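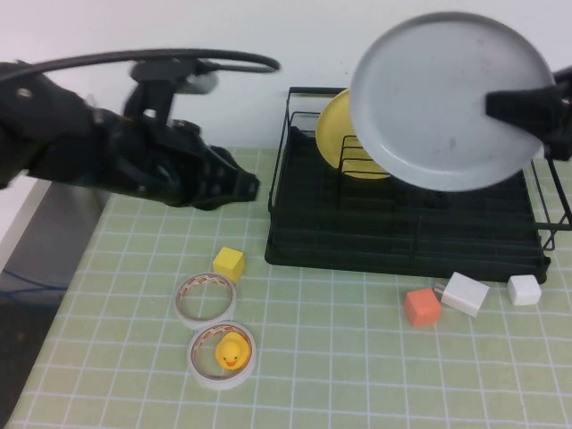

Forport Robotics Club — progress report for the Wiseck small grants program
Saturday, July 24, 2021

Hi all,

You asked for a page on how the summer is going, so I'm writing this between sessions with the kids' whiteboard scribbles still behind me. Short version: we're a bit behind on the software and ahead on pretty much everything else!

We have 17 students signed up, mostly rising juniors, and they settled on dishes as their project back in June. I was pushing for sorting blocks (easier to grade, easier to reset) and got outvoted. They named the whole thing Skalura and I still don't know where that came from. The task is two arms, one dish rack, and plates that have to go in and come out of the slots without hitting each other. The gray-blue plate and the yellow one get the most use. The big one is the troublemaker, as the right arm has to hold it near its rim and it wants to swing once it's up over the wires.

We do our runs in batches of 50 and write down every one, drops included. Our last batch with a single plate in the rack went well enough that the students moved on to two plates by themselves. With a second plate behind the first, the wins drop off fast. My guess is the approach angle, but the kids blame the gripper fingers, and they may well be right. They're trying rubber pads next week.

The green grid mat has been a great buy — we line things up by the squares at the start of a run and resets go so much quicker. There are always cubes and tape rolls lying on it too, plus a rubber duck that the team considers a full member.

Money: we've spent $1,361 so far, mainly on the grippers, cables and the rack. The spare motor from Brandão is on order and isn't in that total yet. I'd like to move what's left of the travel line over to parts, if that's okay with you. Could you let me know before the next order goes in?

Still to do: get both arms moving at once without one waiting on the other, finish the write-up for the school website, and fix the left arm's cable so it stops looping up over the top.

Come by any session, you'd be very welcome!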